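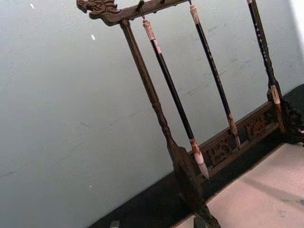
Do you need the paper guidebook for Skorkonach if you've already got the route on your phone? I'd carry it. The phone track shows the line and leaves out the bits that matter, like which gully to come down.

Blog > Trip Notes > Skorkonach

August 17, 2019
by Babita Bhatt

Quick one, packing tonight.

Went up the east ridge with Nantana on Thursday. 2,039 meters at the top, 533 of that on the ridge proper. Mostly scrambling, one pitch where we wanted the rope. The Kocsis guide (second edition, green cover) calls it easy. It is easy until the notch. Then there's a step down onto a slab with not much for your hands and I stood there for a good long while.

Descent is where the book earned its keep. Two gullies, look the same from above. The left one cliffs out. Page says keep going past a split boulder and take the second. Found the boulder, took the second, fine. My downloaded track went straight down the first one!! No idea who recorded that.

Gripes - the topo for the north side is tiny and the shading eats the route numbers. Approach times are way optimistic, took us twice as long from the Berketholm hut. And the parking note is out of date, the lower lot is closed so you walk the extra bit of road.

Water: none above 2,000. Fill up at teh stream by the hut.

Gear we used - 30 m rope, four slings, small set of nuts, never touched the nuts. Approach shoes were OK. Nantana wore boots and was happier on the scree.

Hut was half full, soup was good, bring cash. Mireille is asking about going in January with skis, I dont know anything about the snow up there so ask someone else.

Next week the west side if the weather holds. Will post the times.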